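首页 归档 按主题 按作者 按日期 订阅 退订
在归档中搜索…… 搜索

主题:Re: 旧松木桌面,到底要不要再上一遍油

各位好,

这封信本来上星期就该发的,写到一半家里来人,锅里又炖着东西,存成草稿之后就忘了它。昨天晚上翻邮箱才看见,前半截读着还挺像样,后半截只有一句“关于抹布”,也不知道当时想说什么(后来想起来了,下面会说,还是挺要紧的一件事)。那我就接着写,写得啰嗦,大家泡杯茶慢慢看,着急的可以直接拉到讲肥皂的那一段。

先把原来的问题引在这里,免得新来的朋友摸不着头脑:

> 大家好,我加入列表不久,一直潜水,学了很多东西,先谢谢各位。
>
> 想请教一件事。我们从 Dokbridge 搬到 Dindthorpe 的时候,把婆婆留下的松木饭桌也带过来了。桌子用了 27 年,桌面中间颜色发灰,靠窗的那一头偏黄,还有一块杯子烫出来的白印,靠墙角的地方有一圈黑印,婆婆说是花盆坐出来的。先生的意思是整个磨掉,上一层硬漆,一劳永逸。我有点舍不得,觉得磨掉就不是那张桌子了。
>
> 铺子里的人推荐 Drinden 的木器油,说擦两遍就好。可是我也不知道原来上的是什么,油能不能直接擦在上面?会不会越擦越花?还有,家里有小孩,天天在桌上画画、揉面团、洒牛奶,油过的桌面经不经得住?
>
> 问题很多,不急,谁有空谁指点一下就好。
>
> 另外我们新家比旧家干燥,冬天暖气很足,我听说木头会裂,有点担心。

这位朋友,首先恭喜搬家!从 Dokbridge 搬一张实木桌子过来可不容易,光是下楼梯那一关就够受的。我自己搬过一次,桌腿没拆,卡在转弯的地方,邻居们全出来看热闹,最后还是退回去把腿卸下来,才顺顺当当出了门。所以我对任何一张搬过家的桌子都抱有敬意。

先说你先生的主意。整个磨掉上硬漆,我不敢说不行,有些人家就适合这样。硬漆确实省心,牛奶洒了一擦就没了,彩笔也不容易吃进去。可是松木软,叉子掉下来就是一个坑,漆膜底下的木头凹了,漆膜跟着碎,水从碎口钻进去,过两年那一块就会发白、起皮。到那时候想局部补很难,补上去的一块总比旁边亮,斜着看特别明显,往往又得整面重来。油面和皂面正相反,平时娇气一点,隔一阵子就要照顾,可是哪里坏了修哪里,修完看不出来。你是想一年里零零碎碎伺候它几回,还是隔好些年大动干戈一次,这个得你们两口子自己商量,我不好插嘴。

我自己是前一种人。我喜欢在周末早上把桌上的东西挪开,拿块旧毛巾擦一擦桌子,那点工夫脑子里什么也不想,挺舒服的。我家女儿说我对桌子比对她有耐心,这话不公道,可也不全错。

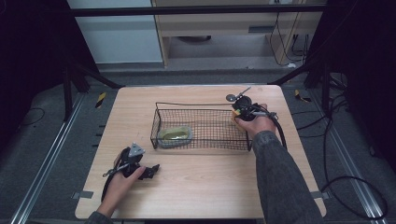
浅色木纹桌面,上面是黑色网篮。

再说怎么知道原来上的是什么。这一步请千万别省。我见过太多人(包括我自己)兴冲冲买了油回来就往上抹,结果底下是老漆,油根本吃不进去,浮在面上黏糊糊的,胳膊放上去能粘住袖子,过了好多天还是黏,最后只好拿溶剂一点一点擦掉,比当初直接打磨还费劲。

办法很土。找一个不显眼的地方,比如桌面的背面靠边(背面常常没上过东西,所以背面只能当对照),正面就找靠墙那个角落,滴一滴水,等着。水珠圆滚滚地立着,过了一顿饭的时间还那样,多半有漆或者蜡。水慢慢摊开,木头颜色变深,那就是油已经耗得差不多了,或者从来就没上过什么。要分清漆和蜡,可以用指甲轻轻刮一下,指甲缝里有一层软软的、灰白色的东西,是蜡;刮下来是脆的碎屑,就是漆。也可以拿棉签蘸一点酒精,在角落里转几圈,有些老的虫胶漆一碰酒精就发黏,这种你就知道了,以后桌上千万别洒白酒。

用了 27 年的饭桌,中间和两头多半不一样。中间天天擦,早磨没了,四边可能还留着原来的漆。所以请多试几个地方,别只试一处就下结论。

如果真是漆,而且已经东一块西一块,那还是得磨。磨也不等于要磨得跟新的一样。我一般先用粗一点的砂纸把残漆去掉,然后慢慢换细,最后收在 400 目。有人说松木磨得太细就不吃油了,这话有道理,木孔给磨得太光,油进去得少,颜色也浅一些。可是饭桌嘛,手天天摸着,我还是喜欢滑一点,宁可第一遍油多等一会儿。你要是只打算用肥皂养,反倒不必那么细,停早一点也行。

顺着木纹磨,这个大家都知道,说归说,做着做着就忘。尤其是对付一个顽固的印子的时候,人会不由自主地打圈。我有一回就是这样,磨的时候一点看不出来,油一上去,一圈一圈的划痕全跳出来了,像谁在桌上擦过铁锅。所以磨完先别急着上油,晚上把大灯关了,拿手电筒贴着桌面斜着照一遍,有什么毛病当场就现形。

还有一件小事:磨完用湿毛巾轻轻抹一遍桌面,让木毛立起来,等干透了再用最后那张细砂纸很轻地带一下。这样以后洒了水就不会发毛。很多人第一次上完油觉得桌面怎么越擦越糙,十有八九就是少了这一步。

下面说印子。白印和黑印完全是两回事,请不要用一个办法对付。

白印是水汽或者热气闷在漆里、蜡里了,没伤到木头。杯子烫出来的白印,可以先什么都不做,放几天,有些会自己淡下去。不淡的话,垫一块干的棉布,用熨斗调到低温,不要蒸汽,轻轻地放上去一下就拿起来,看看,再放一下,再拿起来。急不得,烫过头就不是白印的问题了。我家那一块就是我先生熨的,他熨衣服不行,熨桌子倒是很有天分。

黑印就麻烦一些。花盆坐出来的那种,多半是水长时间渗进木头,碰上盆底或者托盘上的铁,跟木头里的东西起了反应,颜色是在木头里面的。磨是能磨掉一点,可是往往很深,硬磨会磨出一个坑来。可以用草酸,兑温水,戴手套、开窗,刷上去等一等,再用清水擦干净,必要的话重复一次。要刷就把整块板子都刷一遍,只刷黑印那一圈,会留下一个比别处白的圆,我觉得还不如黑的好看。草酸干了以后会结一层细粉,打磨之前一定要用水清干净,吸进去很呛,对人也不好,有小孩的家里请挑孩子不在的时候做,瓶子收高一点。

说到这里我想多讲一句闲话。我婆婆(是的,我也有一张婆婆的桌子)的那张桌子角上也有一圈黑印,是她养天竺葵养出来的。我本来下了决心要弄掉,草酸都买了,结果收拾的时候发现花盆的托盘还在,放上去正正好好。我就把托盘连同一盆新的天竺葵放回去了,草酸到现在没开封。这当然不是什么保养建议,你就当听个故事。

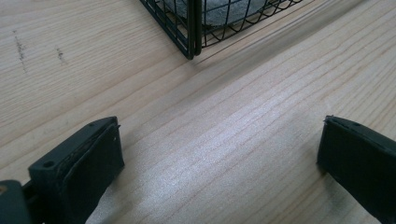
Radka Kolev 看了我这封信的前半截,回信说黑印她也不主张去掉,可是她担心的是另一头:靠窗发黄的那一段,谁也没法让它跟别处一样。松木见光就变,磨白了,过两个夏天还是黄,而且桌上常年铺着桌布、放着果盘的地方,又会比旁边浅。她的办法是每隔一段时间把桌子掉个头,让两头轮流靠窗,桌上的垫子也别老放在同一个位置。她还说,新磨出来的桌面头几个月什么都别铺,让它晒匀了再说,不然第一块桌布的形状会跟着你很多年。

这话我完全同意,而且惭愧得很,我自己就吃过这个亏。刚磨完的桌子太好看了,舍不得弄脏,赶紧铺了块垫子护着,等到秋天揭开来,底下一个清清楚楚的长方形,四个角都看得见。后来用了很久才慢慢淡下去。所以这位朋友,听 Radka 的,先让它光着。

接着说油。Drinden 的那种我没用过,好坏不敢讲,铺子里的人既然推荐,你可以先买小瓶的,在背面试一试颜色。不管哪家的油,都请看清楚罐子上的说明,尤其是多久干透、干透以后能不能接触食物。饭桌跟砧板又不一样,大家一般不会直接在上面切菜,可是你家孩子揉面团,那还是看仔细点好。

上油的步骤,我啰嗦一遍,老朋友们可以跳过去。

桌面擦干净,没有粉。油倒一点在布上,顺着木纹抹开,抹薄,比你以为的还要薄。等一会儿,看哪里吸得快,干巴巴的,再补一点。松木的节疤周围和端头特别能吃油,别的地方已经亮晶晶了,它那里还是哑的,这很正常,多喂它几口。然后,这一步最要紧,拿一块干净的干布,把面上浮着的油全部擦掉,擦到你觉得好像白上了一样。没擦掉的那些不会变成保护层,只会变成黏的一层。

晾上一夜,第二天再来一遍。要是房间冷,就多晾几天,别催它。两遍之后一般就够日常用了。头一两个星期洒了水尽快擦掉,烫的锅别直接往上放,过了这一阵油在木头里慢慢变硬,就皮实多了。

好,现在说抹布,就是我草稿里写了一半的那句。沾过亚麻籽油、桐油这一类干性油的布,用完千万不要揉成一团扔进垃圾桶!油在布里变干的时候会发热,团在一起热散不出去,真的会自己烧起来。我以前总觉得这是老木匠吓唬徒弟的话,直到 Matić 木工铺的老板娘给我看她家后院那只烤焦的铁桶,我才老实了。用完的布要么摊平了晾在室外,等它干硬再扔,要么泡在水里,装进有盖的铁罐。请一定记得,也请告诉你先生,因为上完油总是很累了,人一累就会随手一扔。

然后是肥皂。我知道列表里好些人一提皂养就摇头,觉得那是杂志里拍照用的。可是我自己的松木桌子用肥皂养了很久,真心喜欢,所以要替它说几句好话。

皂养就是用天然皂片化在热水里,放凉了是一种稀粥一样的东西,用海绵抹在没有漆、没有油的木头上,稍微等一下,把多余的抹掉,晾干。头几天多来几回,木头里就有了一层底子。它的好处是不怎么发黄,松木能一直保持那种浅浅的奶油色,摸上去是软的、干爽的,有点像洗过很多次的棉布。坏处是不太挡得住红酒、咖喱和甜菜汤。我家桌上就有一块甜菜汤的印子,洗了几次,还剩一点淡淡的粉色,我已经看习惯了。

孩子洒牛奶倒不怕,当场擦了,晚上拿皂水过一遍就是。彩笔嘛,看是哪一种,水洗的基本都能洗掉,油性的就不行了,那个上了油的桌面也不行。我们家的规矩是油性笔不许上饭桌,这条规矩违反的次数最多的人是我。

不过有一点要讲清楚:已经上过油的桌子,皂水可以拿来清洁,但是达不到那种白白的效果。反过来,皂养的桌子以后想改上油倒是可以,多用清水擦几遍,晾透,轻轻磨一下就行。所以拿不定主意的人,我总劝他先试肥皂,不喜欢再换,回头的路好走一些。

皂片请买不加香精、不加色素的。厨房里的洗洁精不能代替,那个是去油的,越用木头越干。还有,钢丝球请离桌子远远的,铁屑断在木纹里,一碰水就是一个一个的小黑点,跟花盆印是一个道理,只不过撒得到处都是。金属的篮子、架子、锅垫,脚底下要是掉了漆也一样,潮的时候别长时间放在没上漆的木头上,底下粘一点毛毡就好了。
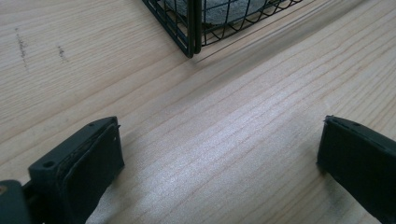 浅色桌面,反光的地方木纹看着淡一些。

最后回答开裂的事。木头到了冬天会缩,到了夏天会胀,主要是横着木纹的方向变,顺着木纹几乎不动。暖气一开,屋里干,桌面就会窄一点点,这是它的本分,拦不住的。会裂的往往是因为被拦住了。你趴到桌子底下看看,桌面跟下面的框子是怎么连的。老一点的好桌子会用木头小扣子,或者螺丝孔是长圆形的,给它留着走动的余地。要是哪一任主人嫌它晃,拿粗螺丝直接拧死了,那就请把螺丝松开,换成会活动的扣件,五金铺子都有卖,不贵。

你们搬家的时候拆过腿,这个尤其要检查。我那次搬完,我先生把所有螺丝都拧得紧紧的,他是好心,结果第一个冬天,半夜里啪的一声,我们还以为是谁家的窗户。早上起来看,中间一条细缝,从头走到尾。

细缝也别急着填。冬天填实了,夏天木头胀回来没地方去,反而会把旁边挤坏。我那条缝松开螺丝以后,到了六月就合上了,冬天再张开一点,像呼吸一样,面包渣会掉进去,拿一张硬卡片刮一刮就出来了。如果缝一年到头都不合,那再考虑嵌一条同样的松木进去,这个活儿最好找人做。Matić 那边接这种小活,就是要排队,你十月以前去问可能快一点,入冬以后大家的桌子都在裂,他们忙得电话都不接。

桌子别紧贴着暖气片放,这是肯定的。有条件的话屋里放一个湿度计,不用贵的,看个大概,太干了就晾几件衣服在旁边,人也舒服。上油的时候,如果桌面是活动的、翻得过来,请把背面也擦一遍。两面吸潮放潮的快慢差太多,板子容易翘。这一条我见过好多人漏掉,背面看不见嘛,谁愿意躺在地上擦呢,我也是把桌面卸下来才有决心做的。

说了这么多,要是问我换了是我会怎么办,我大概会这样:先到处滴水试,有残漆就磨,黑印留着,白印用熨斗试一试,磨完光着晒一阵子,然后先用肥皂养一个冬天。开春要是你先生还嫌它娇气,再上油也不晚。硬漆就留到孩子长大、你们俩都嫌烦的时候再说吧。不过我这是隔着屏幕瞎出主意,你家桌子什么样只有你最清楚,别的朋友有不同意见也请尽管讲,尤其是用过 Drinden 那种油的,来说说干得快不快,味道大不大,我自己也想知道。

对了,上回有人在列表里问皂片和水的比例,我没有答,不是不肯答,是我从来不量。一把皂片,一锅热水,搅到没有疙瘩,放凉了能从勺子上慢慢滑下来就对了。太稠就加水,太稀就多抹一次。用不完的装在有盖的罐子里,存些日子也没问题,只是会结成冻,用之前拿热水隔着罐子温一温。罐子上请写清楚是什么,我先生有一次差点把它当成米汤热了喝。

还有人托我问,哪位手里有多余的木扣子,老式的那种,桌子底下用的,他缺几个,愿意拿自己做的李子酱换。有的话请直接在列表里回,我转给他。

星期天下午我一般都在家,想打电话来聊桌子的也欢迎,只是炉子上要是有东西,我可能会中途跑开一下,你别挂就是。

祝大家的桌子都平平整整,

一个爱擦桌子的人
于 Dindthorpe

分享 259 评论 2
上一封 下一封 回到主题列表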